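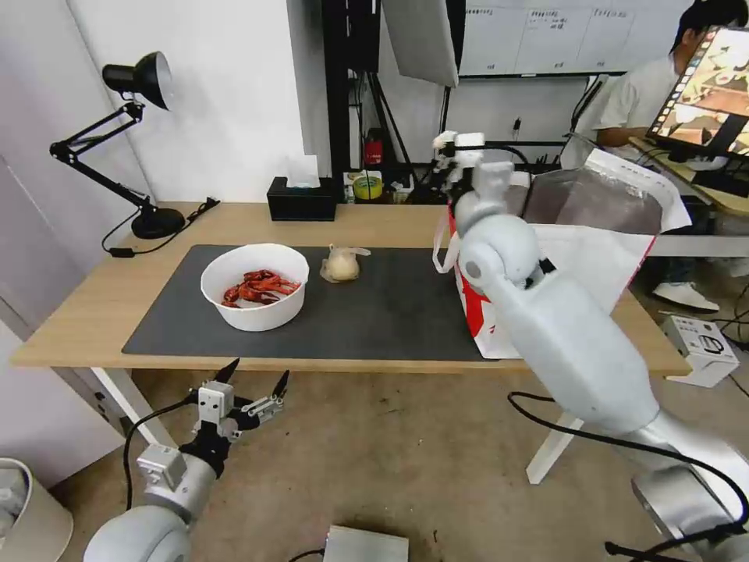
How to Cook Crayfish on a Kitchen Stove

By Agnes Holmgren
Updated 5 Jan 2020

Most crayfish instructions are written for a backyard burner, a sack of live crayfish and a pot you could bathe a dog in. These are for an ordinary kitchen stove and enough crayfish to feed two people as a meal or four as a starter. The method is for live crayfish. There is a section near the end for the frozen kind, which are easier and nearly as good.

What you need

3 pounds live crayfish
A stockpot that holds at least 12 quarts, with a lid
A large colander or a basket insert that fits the pot
A deep sink or a clean plastic tub
Long tongs
Thick gloves, if you don't like being pinched
A large bowl for serving and another for shells

For the pot:

6 quarts water
1/2 cup kosher salt
2 lemons, cut in half
1 large onion, cut in quarters
1 whole head of garlic, cut across the middle
3 bay leaves
1 tablespoon black peppercorns
1 tablespoon mustard seed
2 teaspoons coriander seed
2 teaspoons cayenne pepper, or less
1 tablespoon paprika

If you already have a packaged boil seasoning you like, use that in place of the dry spices and check the label before adding the salt. Many of them are mostly salt.

Buying and keeping them

Buy the crayfish the day you plan to cook them. They should move when you pick one up, and they should smell like a clean pond. A strong fishy or ammonia smell means the bag has been sitting too long. Ask when the delivery came in. At the market in Gouveia where I used to shop, Adelino Esteves would tip the bag out on the counter and let you pick through it, and I still ask other sellers to do the same. Some will.

At home, open the bag and put the crayfish in a cooler or a deep tray. Cover them with a damp towel and set a closed bag of ice on top. Keep them cold and leave the lid cracked. Do not store them under water. They use up the oxygen in a tub of still water quickly and will die in it. In a cooler they will keep overnight if they have to, but you will lose a few.

Throw out any that are dead before you cook. Tap the ones you aren't sure about. A cold crayfish is slow, so let it sit on the counter for a few minutes and tap it again before you decide.

Cleaning

Put the crayfish in the sink or tub and cover them with cold tap water. Stir them gently with a wooden spoon or a gloved hand for a minute, then drain. The first water will be brown. Repeat until it runs mostly clear, which usually takes three or four rounds. Pick out any grass or bait as you go.

You will see advice to pour salt on them at this point to make them empty themselves out. I did that for years. It doesn't do much except stress the animals, and plain rinsing gets the mud off just as well.

Once they are clean, put them in the freezer for 20 minutes in a covered tray. This makes them sluggish and easier to handle. Set a timer. You don't want to freeze them solid.

Making the broth

Start the broth while the crayfish are in the freezer.

1. Pour the water into the stockpot and add the salt and all the dry spices.

2. Squeeze the lemon halves into the water and drop them in after.

3. Add the onion, garlic and bay leaves.

4. Cover the pot and bring it to a full boil over high heat. On a home stove this can take a while. An electric coil may need half an hour.

5. Turn the heat down and simmer for 15 minutes with the lid on.

6. Taste the broth with a spoon. It should be saltier and hotter than you would want in a soup. The shells keep a lot of the flavor out, so a broth that tastes just right will give you bland tails.

If you want potatoes, use small ones and put them in at step 5. They need 15 to 20 minutes. Corn, cut in short pieces, goes in for the last five. Take both out with a slotted spoon before the crayfish go in, and keep them covered in a warm oven. A 12-quart pot does not have room for everything at once, and an overfull pot will not come back to a boil.

Cooking

1. Bring the broth back to a hard, rolling boil.

2. Add half the crayfish, head first, with tongs or by tipping them in from the tray. Stand back from the splash.

3. Put the lid on. When the water returns to a boil, start timing. Cook for three minutes.

4. Turn off the heat and leave the crayfish in the broth for 10 minutes more with the lid on. Most of the seasoning happens during this soak.

5. Lift one out and pull off the tail. The meat should be white and firm, with some red on the outside, and it should come away from the shell without tearing. If it looks glassy or gray, bring the pot back to a boil for another minute and check again.

6. Lift the crayfish out to drain. Bring the broth back to a boil and do the second batch the same way.

Don't skip the second boil and drop the next lot into warm broth. They will cook unevenly, and the meat will go soft.

If the soak seems to be overcooking them, add a few handfuls of ice to the pot right after you turn off the heat. The ice stops the cooking and lets you leave them in longer. It also waters down the broth, so add a spoonful of salt with it.

Swedish-style with dill

I grew up with the cold version. Leave out the cayenne, paprika, mustard seed, garlic and lemon. Use the same water and salt, plus two tablespoons of sugar, a bottle of dark beer and a very large bunch of dill, preferably the tall kind that has gone to flower. Crown dill is hard to find after October. Dill seed will do, at two tablespoons, with whatever fresh dill the store has.

Boil the crayfish the same way. Then cool the broth fast by standing the pot in a sink of ice water, and refrigerate the crayfish in it overnight. Serve them cold the next day with bread, strong cheese and butter. Put fresh dill on top, as the cooked dill will be gray by then.

How to peel one

Hold the head in one hand and the tail in the other. Twist, and pull straight apart. Pinch the sides of the tail until the shell cracks, then peel off the first two rings as you would on a shrimp. Squeeze the base of the tail fan and pull the meat out. The dark vein along the back usually comes with it if you go slowly. If it stays behind, lift it out with a toothpick.

Large claws have meat worth getting. Bend the small, movable half of the claw back until it snaps, and pull. On small crayfish, skip the claws.

The yellow fat in the head is rich, and many people eat it. Some waters have advisories about this part, so if your crayfish were caught locally, check with your state before you do.

A crayfish that was alive when it went into the pot normally has a curled tail. A straight tail is worth a closer look. If the meat is mushy or smells off, throw it away.

Two simple sauces

Garlic butter: Melt one stick of butter over low heat with four chopped garlic cloves. Cook for two minutes without letting the garlic brown. Add the juice of half a lemon and a pinch of cayenne.

Vinegar dip: Mix three tablespoons of rice vinegar, one tablespoon of soy sauce, a teaspoon of sugar, a little grated ginger and a few drops of sesame oil. Stir until the sugar is gone. Rocío Giraldo gave me this one, and it's what I use now when the broth has come out too hot.

Using frozen crayfish

Whole frozen crayfish are almost always cooked already. Read the bag. If they are cooked, you only need to heat them through.

Thaw them in the refrigerator overnight in a tray that will catch the drips. Make the broth as above, bring it to a boil, add the crayfish and turn off the heat right away. Let them sit for 10 minutes and drain. For the cold dill version, pour cooled broth over the thawed crayfish and refrigerate. Boiling them again will make them rubbery.

Leftovers

Refrigerate leftovers within two hours. Peel them first if you have the patience, because the tails are easier to use and take up much less room. They keep for two days. Cold tails are good in potato salad or in scrambled eggs, or stirred into rice at the very end.

Put the shells in a bag, tie it, and keep it in the freezer until trash day. In a kitchen bin they will smell by the next morning. You can also make stock from them: cover the shells with water, add an onion and a carrot, simmer for 30 minutes and strain. If the boil was heavily salted, add no more salt until the stock has gone into whatever you're making.

To get the smell off your hands, rub them with a cut lemon and a little salt before you wash with soap.

Reader questions

Huguette Hervieu asked whether the broth can be used again. For a second batch on the same day, yes. After that, pour it out. It picks up grit and gets bitter from the lemon peel.

Aurora Bragança asked about steaming. It works for small amounts. Put an inch of broth in the pot, set the crayfish in the basket above it, and steam for eight minutes with the lid on. They will have less flavor, so toss them in the garlic butter before serving.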